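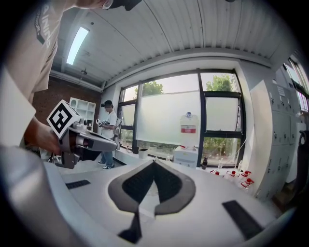 Why do people still bother to write down their recipes by hand? I think it's the only way to keep the mistakes in, and the mistakes are half of what you're handing on.

My neighbor Kiều Trương has a notebook with 74 recipes in it, and I'd guess she could read maybe half of them out loud without stopping to squint. There's fish sauce on the braised pork page. There's a phone number on the one for rice porridge, and she has no idea whose it is. She cooks from that book most nights anyway, and when I asked if she'd ever thought of typing it up she looked at me like I'd offered to repaint her dog.

I get the case for going digital, I really do. I used a recipe app called Flundlow for a couple of years and saved 1383 recipes on it (I know, I know). You could search it by ingredient! It did the math if you wanted to feed six people instead of four! And I cooked out of it so rarely that when I switched phones last September I forgot to move it over, and it took me weeks to notice.

Compare that with the index card my friend Celina Piątek gave me for her plum cake. It says "butter, enough" and then "bake until the kitchen smells right," and the first time I made it I was pretty annoyed. Enough for what? So I called her, and we were on the phone for 52 minutes, mostly about her sister's divorce, but somewhere in there I learned that you press a plum half into the batter until it just stops floating. I wrote that in the corner. The card has three more notes on it now, one of them crossed out, and the cake is pretty good.

My one real complaint about handwriting is the handwriting. Mine is terrible. I made a soup last winter with what I was sure was a tablespoon of cayenne, and my husband ate a whole bowl to be nice and then went and stood on the porch. Fine, so print the quantities. Use a decent pen too, because pencil fades faster than you'd think near a stove.

But leave the rest of it messy. Put down who gave it to you, and that you left out the raisins, and that the oven in the old apartment ran hot. Kiều's porridge page has "too salty, Mom was right" written up the side, and she told me she's never going to fix the amount of salt above it. She just puts in less.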